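Skip to content
Home > Kitchen > Keeping Food Fresh

Keeping Hot Peppers (and Everything Else) From Going Soft in the Fridge

Posted in October by Natalie Lightfoot

Every fall I end up with more peppers than any one household could eat. I plant two rows in May, tell myself that's a sensible amount, and then the first cool nights come along and I'm out there with a mixing bowl at suppertime picking everything that has any color to it. For years I just tossed them in a plastic bag, shoved the bag in the drawer, and found a slimy mess at the bottom of it a while later. So these are my notes on what I do now, and since peppers share the fridge with everybody else, I've wandered into lettuce and herbs and leftovers as well. Get yourself a cup of coffee!

Sort before you store

Lay your peppers out on a plate or a dish towel and go through them one by one. You want firm, shiny skin and a stem that's still green and tight. If one has a soft spot, a crack near the stem, or a wrinkly tip, it goes in tonight's supper. A single bad pepper in a bag will take its neighbors with it, and quicker than you'd think.

Don't wash them yet. I know, I know, my mother washed everything the minute it came through the door, and I did too until I was well past forty. But water hides under the cap of the stem, and that's the first place you'll see fuzz. Wipe the dirt off with a dry cloth and save the rinsing for when you cook. 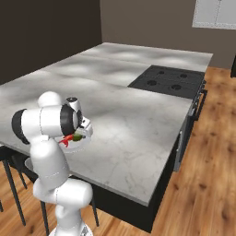
If you've been handling the hot ones, wash your hands with dish soap, and rub a little cooking oil on them first. The oil loosens the hot stuff and the soap carries it off. Then wash them again before you touch your eyes or take out your contacts. (I've forgotten this step more than once and I won't describe the evening that followed.)

The paper towel trick

Fold a paper towel in the bottom of a container, put the peppers in a loose layer, lay another towel on top and set the lid on without snapping it all the way down. Change the towels when they feel damp. That's the whole trick, and it works for salad greens, green beans and cucumbers too, though cucumbers sulk in the cold no matter what you do and ought to be eaten first.

I use old Brarkis tubs, the square kind with the clear lids, mostly on account of having a whole cupboard full of them. A glass baking dish with a plate over it does just as well. Please don't go out and buy a set of something for this.

Herbs are a little different. Parsley and cilantro like to stand in a jar of water with a bag over their heads, same as a bunch of flowers. Basil does too, but keep it out on the counter, where it won't turn black on you.

What the number means, and what it doesn't

I keep my refrigerator set at 37 degrees. That's cold enough for the milk and not so cold that the lettuce freezes against the back wall, which mine used to do all winter long. But a setting is only a setting. The shelf in the door runs warmer, the top shelf in back may run colder, and the only way to find out is to put a cheap fridge thermometer in a glass of water, leave it overnight, and read it first thing in the morning before anybody's been in for the orange juice. Then move it to another shelf and do it again the next night.

Once you know your cold spots, you can put things where they belong. Raw meat goes low down, on a tray with a rim. Ketchup, mustard and pickles can live in the door and never complain. Eggs I keep in their carton on the middle shelf, and milk goes beside them, well away from the door.

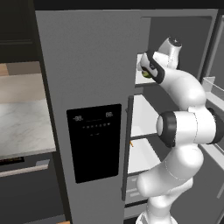 Try not to pack the shelves so tight that the air can't get around. There are vents in there somewhere, usually along the back, and if you've got a big casserole pushed up against one, the rest of the shelf will suffer for it. My sister-in-law called a repairman over warm milk and it was a pot of soup the whole time. He was nice about it, but he still charged her for the visit!

And speaking of soup, let it cool in shallow containers. A deep pot stays warm in the middle for ages and heats up everything sitting next to it.

Check the seals

Take a dollar bill, close the door on it, and give it a tug. You should feel some drag. Try it at the top, the side and the bottom, and if it slides right out, clean the gasket before you do anything else. Warm water, a drop of dish soap, and an old toothbrush for the folds. Crumbs and dried jelly will hold a door open just a hair, and that hair is enough to make your drawers sweat. Dry it well, then rub a very thin film of petroleum jelly along the hinge side if it feels sticky.

For the freezer

When I've got more than we'll eat in 5 days, I freeze them. Rinse, dry thoroughly (now's the time), spread them whole on a cookie sheet and freeze until hard, then bag them up. They'll be limp once they thaw, so they're no good for salads, but you can chop them straight from frozen for chili or eggs and they cut beautifully. 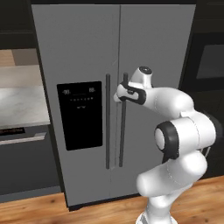
Cinzia Bellini wrote in to say that she stores hers nearly the same way, except she swaps the paper towels for squares cut from old cotton pillowcases, which she runs through the wash with the dishcloths. She finds they hold more damp and don't stick to the peppers. She also asked whether the stems should come off before freezing.

I leave mine on, Cinzia. They make a good handle when you're chopping, and I think the peppers dry out less. I'm going to try the pillowcase squares this week, as I have a flowered set that's gone thin in the middle and I've been looking for an excuse to cut it up.

Filed under: Refrigerator, Garden Extras, Freezing
Next: Getting the Onion Smell Out of a Cutting Board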